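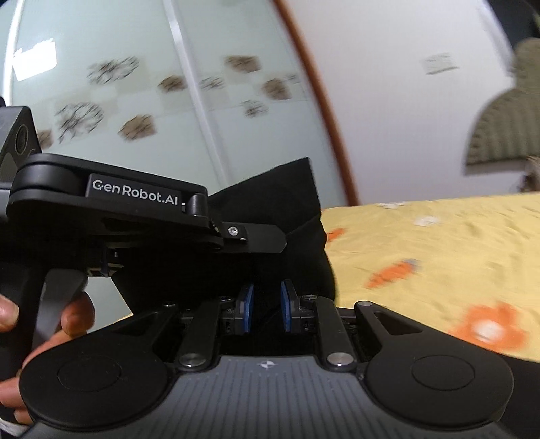
Häufige Fragen zum Vormachen mit dem Handgreifer

Wer bei Stundia mitmacht, zeigt einem Roboter Hausarbeit, und zwar die eigene, in der eigenen Wohnung. Die meisten Fragen dazu landen bei Jeanine Hoekstra, die sie seit November sammelt und inzwischen auswendig beantwortet. Vorab das Wichtigste zum Gerät: Gegriffen wird mit den beiden Fingern vorn, genauer mit den blauen Gummipolstern an ihren Innenseiten. Alles andere am Greifer ist zum Festhalten des Wäschestücks ungeeignet, auch wenn es im Eifer immer wieder versucht wird.

Muss ich Vorkenntnisse haben?
Sie sollten ein Hemd zusammenlegen können. Wie schön, ist Ihre Sache. Wer das mit der Hand beherrscht, braucht mit dem Greifer trotzdem eine Weile und wird sich zwischendurch für ungeschickt halten. Das legt sich meist am zweiten Tag.

Links oder rechts?
Beides geht. Bleiben Sie aber innerhalb einer Aufnahme bei der Hand, mit der Sie angefangen haben. Bei Aufgaben mit zwei Greifern bekommen Sie ein zweites Gerät von uns. Die freie Hand hilft sonst nicht mit, sie hält auch nichts »nur ganz kurz« fest.

Wie lang ist eine Aufnahme?
Höchstens 60 Sekunden. Ein Spannbettlaken passt da nicht hinein, das wissen wir. Legen Sie Spannbettlaken bitte in mehreren Abschnitten zusammen und beginnen Sie jeden Abschnitt dort, wo der vorige aufgehört hat.

Wie schnell soll ich arbeiten?
Langsamer, als Sie wollen. Ruckartige Bewegungen verwischen das Kamerabild, und was verwischt ist, sortiert Jeferson Guimarães bei der Durchsicht aus. Er tut das ohne Bosheit, aber gründlich.

Mir ist das Teil aus dem Greifer gerutscht. Abbrechen?
Nein. Nachgreifen und weitermachen. Ein Roboter, der nur fehlerfreie Vorführungen kennt, steht beim ersten Socken auf dem Boden ziemlich ratlos da. Abbrechen sollten Sie, wenn es klingelt, wenn das Kind ins Zimmer kommt oder wenn die Katze sich auf die Wäsche legt. Letzteres passiert häufiger, als unser Ablaufplan vorsieht.

Muss ich vorher aufräumen?
Bitte nicht für uns. Der Roboter soll später in Zimmern zurechtkommen, in denen jemand wohnt. Gemusterte Bettwäsche ist ausdrücklich willkommen. Schwarze Stoffe ebenfalls, obwohl man auf ihnen kaum eine Falte erkennt und die Durchsicht dabei gelegentlich seufzt.

Was darf nicht ins Bild?
Gesichter, Post mit Adresse, Bildschirme, Medikamente. Spiegeltüren hängen Sie am besten ab. Fällt Ihnen erst hinterher etwas auf, schreiben Sie uns die Nummer der Aufnahme, dann löschen wir sie.

Warum nicht gleich per Fernsteuerung?
Machen wir auch, in der Werkstatt in Brumodano. Dort steht ein Arm, den man vom Pult aus bewegt und der alles tut, was man ihm sagt, mit leichter Verspätung. Für ein T-Shirt braucht ein geübter Mensch am Pult etwa so viel Geduld wie für eine Steuererklärung. Mit dem Handgreifer geht es flotter, und Sie müssen dafür nicht nach Brumodano fahren. Wer trotzdem ans Pult möchte, meldet sich per Mail. Es gibt 4 Plätze und eine Warteliste.

Wie viele Aufnahmen werden erwartet?
100 pro Person und Aufgabe. Der Bestand für »Wäsche zusammenlegen« liegt derzeit bei 2.385 brauchbaren Aufnahmen. Die unbrauchbaren zählen wir lieber nicht öffentlich.

Der Greifer schließt nicht mehr richtig. Was tun?
Zuerst nachsehen, ob sich ein Faden in den Gelenken verfangen hat – es ist fast immer ein Faden. Vorsichtig herausziehen, nicht schneiden. Keine Schrauben nachziehen und kein Öl, auch kein gutes. Hilft das alles nichts, geht das Gerät im Originalkarton an Boersma zurück, die Ersatz schicken.

Bekomme ich am Ende einen Roboter?
Nein. Die Wäsche ist danach allerdings gemacht.

Stand: 5. März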